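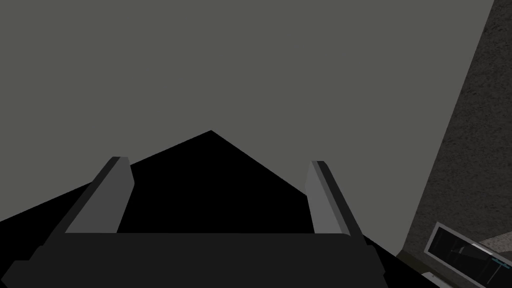 Last edited Mar 9, 2019

Scanning ink drawings: gray paper, weak lines, and what size for the printer?

Posted in Illustration and Comics > Scanning and Print

inkpot_redholm

Hello all. I draw a small comic by hand, with dip pen and black ink on smooth paper, and I want to print it as a booklet in August. Until now I only put my pages on the web, so I never worried much about the quality. Now I have a problem with the scans.

When I scan a page in grayscale, the paper comes out light gray and not white. If I push the brightness until the paper is clean, my thin lines become broken, mostly the hair and the rain. If I scan in the black and white mode, the lines are strong but they have ugly steps on the edges, like small stairs.

I use the Murkine flatbed scanner with the program that came with it, and I clean the pages in Zunix. The originals are a little larger than the printed page will be. The print shop only told me "send good files," and this does not help me so much. There are 11 pages finished and I would prefer not to scan them all again a third time.

So I would like to know which mode I should use, which resolution, and how to get white paper without losing the thin lines. Thank you in advance, and excuse my English please.

gil_hatching

I had the same trouble for my first two booklets, so I will write down how I do it now.

Scan in grayscale at 600 dpi and turn off every automatic correction in the scanner program. The names are different in each program, but look for auto contrast, sharpening and "remove background." These are made for office letters and they eat thin pen lines.

After this, open the page in Zunix and use the levels window, not the brightness slider. The brightness slider moves all the tones together, and this is why your rain disappears. In levels you have 3 small handles. Move the white handle to the left until it just touches the hill that shows the paper color. Stop there. Then move the black handle to the right, until the ink is really black. The middle handle you can move a little toward the side that makes thin lines heavier, but be careful, because crosshatching fills up quickly.

Keep this gray file as your master and save it without compression that loses detail. Never save over it.

For the printer, make a copy, enlarge the copy to 1200 dpi and only then convert it to pure black and white with the threshold command. The steps are still in the file but they are so small that you don't see them on paper. If your comic has gray washes, do not use threshold at all and send the grayscale copy.

Please check one page at 100 percent zoom before you do the other ones. I once prepared a whole story and found after that my threshold was too low, and one character had no eyelashes in any panel.

penandpaperbag

just scan at 1000 dpi and it's fine. more is always better

tuesdayless

I don't fully agree with the answer before mine. My scanner is sharp up to 600 and above this the program only invents the pixels, so the file is heavy and the line is the same. Look in the manual for the optical resolution, it is the number that counts.

Two small things I want to add to the good explanation from gil_hatching. Put a sheet of black paper behind the drawing when you scan, if there is something on the back side. The whole paper becomes a bit darker, but evenly, and the levels will correct it. With a white lid behind it, the drawing from the back side shines through in spots and this is much harder to clean.

Also clean the glass. I use a dry soft cloth, and for fingerprints a little glass cleaner on the cloth, never directly on the scanner.

About the size, ask your print shop for the trim size and the bleed in writing. If your art goes to the edge of the page, you need extra drawing outside the cut line. Mine wants 3 mm on each side, but yours can be different.

inkpot_redholm

Thank you very much. I tried the levels on the page with the most rain and the lines stay. The auto contrast was on all the time, hidden under a tab called "Document." I will have to scan again the 11 pages after all, but now I know why. I asked the shop about the bleed and wait for the reply.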